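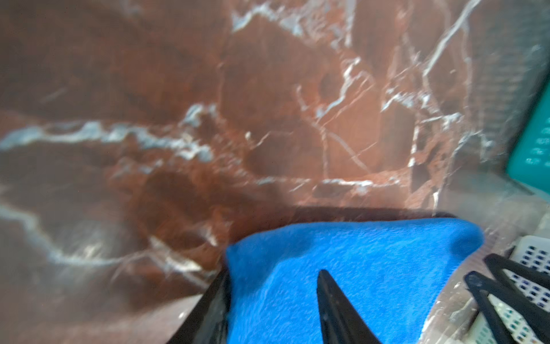

*Cemau red-brown marble, polished, with a black tray and a folded blue cloth on top.*

## Cemau Polished Marble Countertop

If you like your stone quiet, scroll on. Cemau is one of the busiest marbles we carry, and we love it for exactly that! The base color runs from dark maroon through rust to a warm orange-brown, and pale veins cross it in every direction. In some places they branch into thin, jagged lines with patches of chocolate-colored stone caught between them. In others you get one thick wavy vein of white and gray wandering off on its own, and people tend to build the whole kitchen layout around it once they've seen their slab.

It takes color well, too. Bright blue looks wonderful against it, and so does teal green (there's a sliver of a basket at the far right of the photo). Black accessories give a nice crisp line on the brown. We'd go easy on beige, which can look a little tired next to all that rust.

### Details

- **Material:** natural marble
- **Finish:** polished; honed on request
- **Thickness:** 3 cm
- **Edges:** eased, half bevel or full bullnose
- **Item number:** 633
- **Lead time:** 15 working days after templating
- **Suitable for:** kitchen counters, islands, vanities, laundry rooms
- **Not suitable for:** outdoor kitchens

### Choosing your slab

Every block is different, so please don't order from a photo alone. Small pits, color shifts and changes in the veining are part of the stone and we don't treat them as faults. What we will do is lay your slab out in the yard and let you mark the parts you want front and center. Bring your sink template if you have it - it's much easier to decide when you can see where the cutout falls.

Nayeli Carhuamaca looks after slab viewings at our Ventura showroom and knows the current stock better than the computer does. Ask her to pull the darker pieces as well, even if you came in for the orange ones. Two slabs from the same block can be placed side by side so you can check how they'll meet at a corner.

Samples are free, but a hand-sized piece of this marble may show you a single vein or none at all. Use it for matching cabinet paint and come in for the rest.

### Living with it

Marble is softer than granite and it reacts to acid. Lemon juice, vinegar and wine will leave dull marks on a polished surface if they sit, so wipe spills up quickly. A soft cloth, warm water and a pH-neutral soap are all you need day to day. Skip scouring powder and anything sold for removing limescale.

We seal each top with Pondex stone sealer before delivery and include a bottle for later. Plan on a fresh coat every May, or whenever drops of water stop beading. Give it a clean, dry counter and leave it overnight before you put things back.

A tray by the sink is a great idea for dishcloths and soap bottles. Put felt pads under anything heavy that gets pushed around.

### Goes well with

- Skadau undermount sink, single bowl
- Matching 4-inch backsplash, cut from the same slab where size allows
- Pondex sealer, extra bottle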